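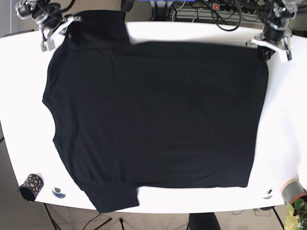
Black tee, short sleeve, on the white table.

Search notebook
Search
Advanced search

Dye room, August, started writing 7:40 am

Picking up from the last page. The question is still the rub-off on black and the dull patches on green. Chu wants an answer before we commit to the full run, 4,000 pieces, and I don't want to commit with the rinse the way it is.

What we know so far:

Black passes dry rub. Fails wet rub, not badly, but you can see gray on the white cloth without squinting. Same result on both of Su-chen's swatches and on mine. So not the tester, not the hand doing it. Dye is sitting on the fiber and not in it, or else it went in and we didn't wash off the leftover. My money is on the second.

Green is another story. The green is yellow plus navy plus a touch of brown and the three do not go in at the same speed. Navy grabs first. If the salt goes in all at once the navy lands wherever it happens to be and the yellow never catches up there. Gives you a cold-looking patch the size of a hand. Seen it on the shoulders mostly, where the tees bunch in the drum.

8:15. Water. Tien-fu did the hardness strips on the tap and on the tank. Tap is hard, tank is fine. We had been topping off from the tap for the last rinse because it is closer. That's on me, I wrote it that way in the old sheet. Calcium plus leftover dye makes a scum that sits on the fabric and comes off on your fingers later. Would explain the black all by itself. Changed the sheet: tank water only, every step, even if it means waiting for the tank.

Kuo-hua says the Wendus people use a softening agent in the rinse and never think about it. Maybe. I would like to see what plain soft water does first before adding another bottle to the shelf.

Salt

Salt from Cilham, new bag, coarse. Dissolves slower than the old one. If you tip it in dry you can hear it going around the drum for a while, so it was clearly not dissolved when the dye was moving. Now: dissolve in a bucket of hot water first, strain thru the mesh, add in portions. A third, wait, a third, wait, rest. Chak-lun timed the wait with the kitchen timer, the one with the cracked dial, fifteen minutes each.

Green swatch from the portioned salt: much more even. Held up to the window next to the old one and the difference is plain. No cold patches that I can find. Still a hair too yellow against the Chu standard but that's recipe, can be fixed.

Soda ash after the last salt, same idea, dissolved first, slow. Do NOT pour it onto the garments. Pour down the side. We had one tee with a dark streak from this and it went in the rag bin. 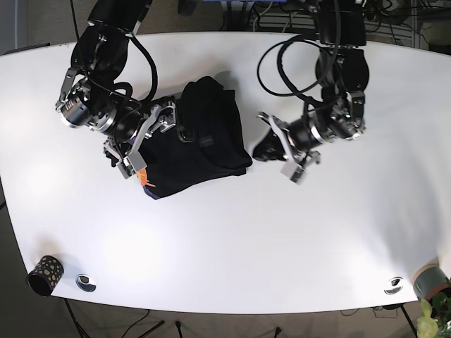
Crumpled black, white table.

Black bath, second try, 9:50

Ran 44 tees, which is under the load we'll use for the real thing but it's what we had left in undyed. Salt at 100 grams per liter for the black, up from before. Pei-shan thinks this is too much and that we are paying for salt to push color that would go in anyway with more time. She may be right. Wrote it down as a thing to try: less salt, longer hold.

Watched the exhaust. Pulled a cup every time the timer rang and lined them up on the sill. The last two cups look alike so the bath was done before we stopped it. We could cut the hold, or (Pei-shan again) keep the hold and cut the salt. Same cups for green next time, please label them, the tape fell off two of mine and I had to guess the order.

Rinse as follows:
cold, tank water, drain
cold again, drain
hot with the soap
hot, no soap
cold

That is longer than what we had. The water coming out of the hot soap step was like coffee. The old sheet went straight from the cold rinses to the spin, so all of that was going out the door inside the shirts. No wonder.

Wet rub on a swatch from this lot: trace of gray. Less than before by a lot. I'd call it a pass but I want Su-chen to grade it under the lamp, my eyes are not to be trusted after a morning of black.

Smell: none. Good. Earlier lot had a faint vinegar smell from overdoing the neutralizing. Use the small cup, not the big cup.

Green, side notes

Recipe change is minus a little yellow, brown stays. I keep wanting to add navy and every time it goes too blue and I have to come back. Leave the navy alone.

Shade looks different in here than it does by the door. The tubes over the bench are the old warm ones. Any shade call gets made by the door or under the lamp, otherwise we will be arguing about a bulb.
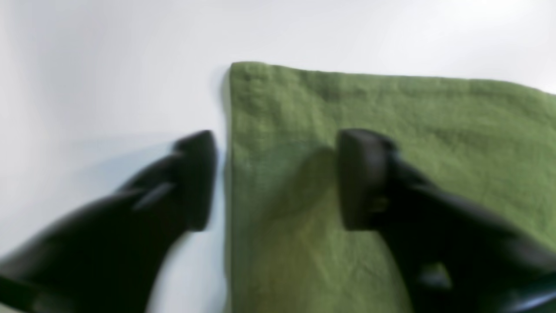 Also the shade moves as it dries, so no calls on damp fabric either. Wet always reads darker and bluer. Kuo-hua dries his snips with the iron through a paper towel, takes a minute, works fine, just let it cool before you look because some of these yellows shift when they're hot and then drift back.

Thread. The seams on the current blanks are a polyester thread and it does not take the dye, so it stays pale on the black if you look close. Chu was told. They said fine for green, not fine for black. So for black we need blanks sewn in cotton thread, or a black thread from the start. Gruninley can do cotton thread but with a longer wait. Emailed them, no answer at lunch.

If cotton thread: watch for shrink. Cotton thread pulls up more than the fabric does and the hem goes wavy. Saw this on the gray job a while back. Wash a few blanks plain before dyeing and measure.

1:20 pm

Shrink numbers. Marked squares on blanks with the laundry pen, washed hot, tumble dried, measured again. Length lost 3 percent, width basically nothing I could read off the ruler. Inside what Chu will accept. Did not test the ones from the bottom of the carton, which feel thinner to me, maybe a different lot. Tien-fu to weigh a few from each carton and write the weights on the lid.

Scale is drifting again btw. Goes up while you look at it. Moved it off the bench with the fan and it settled. Somebody put the fan back after, please don't.

Called Wendus re: borrowing time on their bigger drum. They have a slot at the end of August and nothing sooner. Their drum has a side door and the salt goes in thru a hopper so the bucket method would need a rethink. Ask whether the hopper has its own water line.

Cost of the longer rinse: more water, more heat, and the drum is tied up longer per load. I have not done the sum. If the tank can't refill between loads then the tank is the limit and not the drum. Chak-lun wants a second tank. I'd take a second tank too. 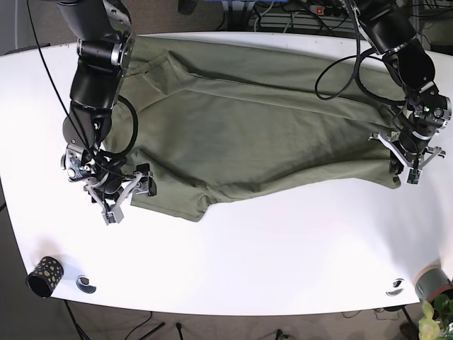 To do

Su-chen – grade the wet rub on the new black, and on the old one again so they're side by side.
Green with less yellow, half load, portioned salt, cups labeled.
Black with less salt and the long hold (Pei-shan's version). Keep everything else the same this time, I changed the salt and the rinse together and now can't say which one did what.
Chase Gruninley on thread.
Time the tank refill from empty.
Order soap, the jug is lighter than I thought.
Throw out the old rinse sheet. There's a copy taped inside the cupboard as well, take that one down too.

4:35 pm, added: Gruninley answered, yes on cotton thread, they want a count by size before they quote. Sent Kuo-hua the message. Drum drained and left open to dry, lid key is on the hook.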